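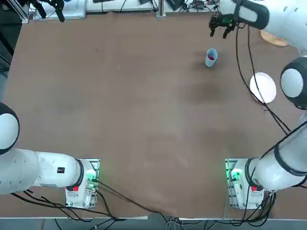
4. Getting tired of the hit

Every singer with one enormous song has to decide what to do with it once the touring years pile up, and Aurelia Zürcher has been deciding, on stage and in front of paying audiences, since "Savum" left the charts. I wanted to know how fans hear a song wearing out, and whether they all hear it at the same point. Wear on an object is easy enough to agree on. Anyone looking at a worn tabletop will find the scuffs, the lighter patches and the stains, and will probably point to the same places if asked. With a song it's much messier. One person's scuff is another person's favourite bit, and the singer may be the only one who thinks there's a stain at all.

In the previous section I went through how "Savum" was written about when it was new. I'm going to stay with the concerts now, and with the people who went to them, and leave the radio figures for later (section 6, for anyone who wants to skip ahead). I should own up straight away to having been a fan myself. I bought the single with my own pocket money and I still know every word, including the second verse that she now tends to leave out. I've tried to keep that from colouring what follows but I'm sure it leaks through in places.

4.1 What I listened to and read

The material comes from the Skeltberg tour, which played eight concerts, all in halls holding 3,000 people. I went to three of them. For the other five I relied on recordings that fans had passed round among themselves, and on what they wrote afterwards on Mollik, the message board where most of the serious Zürcher talk has ended up. I read 1,517 posts there, every one of them from the tour threads, and I read them in the order they were posted so that I'd meet the arguments the way the regulars did. That took most of a February and I don't recommend doing it in one go.

I didn't post anything myself while I was reading. I did write to the moderators first to explain what I was up to, and one of them put a short notice at the top of each thread. A handful of people asked to be left out and they have been. Where I quote somebody I've changed the wording slightly so that a search won't lead straight back to them, which was the moderators' idea and a good one.

The recordings vary a lot. Two are lovely and clear, one is mostly a man near the microphone singing along in a key of his own, and the rest sit somewhere between. I've only made claims about tempo or missing verses where I could hear them plainly for myself.

4.2 The song gets slower, then shorter

The first thing everyone noticed was the speed. On the record "Savum" trots along. On the opening night of the tour she took it at something closer to a walk, with just piano until the first chorus, and the thread that night was ecstatic – people wrote about hearing the words properly for the first time, and several said they'd cried. By the third concert the same arrangement was being called "the slow one", and by the fifth there were jokes about going to the bar during it and being back in time for the bridge.

What interests me is that the arrangement hadn't changed at all between those nights, as far as I can hear. The piano part is the same, she breathes in the same places, even the little pause before the last line is there every time. The people writing had mostly read the earlier threads, though, and a good number had been to more than one show. They arrived knowing what was coming. The surprise had gone before they sat down, and what was left was a slow version of a fast song.

Then on the sixth night she dropped the second verse. This produced by far the longest thread of the lot. Some people took it as a slip, some as a sulk, and one very patient poster went back through older concerts to show that she'd done it before, on a previous tour, and put the verse back later. I was in the hall that night and I have to say I didn't think it was a slip. She went into the chorus without a flicker and the band went with her. But I also know how certain one can feel about these things from row twelve, so I'm putting it down as my impression and no more.

4.3 Who is tired, exactly?

When I started I'd assumed that boredom travelled in one direction, from the stage outwards. The singer has sung the thing too often, it shows, and the audience catches it. A fair number of posts say just that. "She looks as if she's reading us the terms and conditions" was one of the kinder versions.

Having read the whole pile I think it's more tangled. Plenty of the regulars were tired of "Savum" well before the tour and said so in the threads about what she ought to play. They wanted the deeper album songs. They were quite open about treating the hit as something to be put up with for the sake of the people who'd only come for that, and there was a pet name for those people, which I'll leave out as it isn't very nice. So when these same regulars wrote that she seemed bored, I began to wonder how much of it was her and how much was them.

There's some help to be had from the newcomers. A smaller group of posters said it was their first Zürcher concert, and hardly any of them mentioned boredom. They talked about the lights, about the support act (Mazandarani, a duo, who got a very warm write-up nearly everywhere), about the price of the merchandise, and about "Savum" being the moment they'd waited for. One woman wrote that she had brought her mother on the Wednesday, that the two of them had sung the missing verse together on the way home, and that this had been the best bit of the evening. I find I keep going back to that post.

It would be tidy to say that newcomers enjoy the hit and regulars don't, but there are too many exceptions. Some of the longest-serving members of the board defended the song with real heat. For them, rolling one's eyes at it was itself a tired old habit, something people did to show how long they'd been around. One of them pointed out that she had paid for her house with that song and was entitled to play it on a kazoo if she liked.

4.4 What the singer says about it

Zürcher talks about "Savum" in nearly every interview, mainly because she gets asked about it in nearly every interview. I've read all the ones from the tour that I could lay hands on and her answers don't line up very neatly. In one she says she loves the song and always will. In another, given the same week, she says she'd happily never hear it again. In a third she laughs and asks the interviewer to sing it instead, and they do, and apparently it goes quite well.

Fans are very good at picking out the answer that suits the argument they're already in. The "never hear it again" line turns up over and over in the threads, nearly always without the sentence after it, where she says she feels differently once the first few notes have started. I don't think anyone was being sly about it. The short version is punchier and it fitted what they believed they'd seen on stage. But it does mean that an interview given before the fourth concert was shaping how people heard the song at the fifth and sixth, and I'd want to be careful about treating those later posts as fresh reports from the hall.

I did ask, through her management, whether she would talk to me about the missing verse. I had a friendly reply saying she was resting her voice, and I haven't pushed.

4.5 The last night

For the final concert she played "Savum" twice. It came early on in the slow version, second verse missing, and it got polite applause. Then it came back as the very last encore, at full speed, with every word in place and both members of Mazandarani out front sharing the microphone. I was there and my notes from that point are no use to anybody. They consist of the word "YES" and a phone number I can't identify.

The thread for that night is a joy, and it's also a bit awkward for my argument. People who had been writing for weeks that the song was finished now wrote that it had never sounded better, and when one poster gently reminded them of this they didn't seem to mind. A few said the slow version had been leading up to this all along. I'm not convinced, though I can see why it's a nice thing to believe. She might have planned it from the start or she might have decided that afternoon, and the recordings can't tell me which.

I'd stop short of saying that the fast version cured anything. It was the last night, spirits were high, and any old favourite might have had the same welcome. The fairer comparison would be the opening concert of whatever tour comes next, with the song at full speed and no special occasion attached, and the threads for that one haven't been written yet.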